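Busco compañero o compañera para el taller de reparación de Boken

¡Hola! Soy Fadime Eren y llevo Boken, una tienda pequeña de ordenadores de segunda mano.
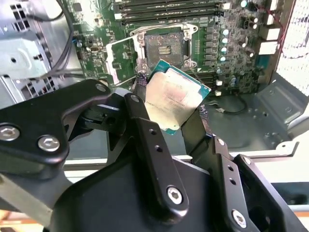 Necesito a alguien que me eche una mano por las tardes, de momento hasta diciembre (y luego ya hablamos, que me encantaría que te quedaras). Atenderías el mostrador, prepararías pedidos y limpiarías equipos, y poco a poco irías entrando en las reparaciones con Alois Egger, que tiene una paciencia infinita y muy mal gusto para la música.

No pido título. Me importa que trates bien a la gente, sobre todo a quien llega agobiado con las fotos de media vida en un disco que no arranca. Si has montado algún PC en casa, ¡cuéntamelo!

Son 20 horas semanales, 700 euros brutos al mes y contrato desde el primer día. Los sábados cerramos.

Mándame unas líneas con tu currículum antes del día 31, o pásate por la tienda y preguntas por mí. Las entrevistas las hacemos Alois y yo, con café.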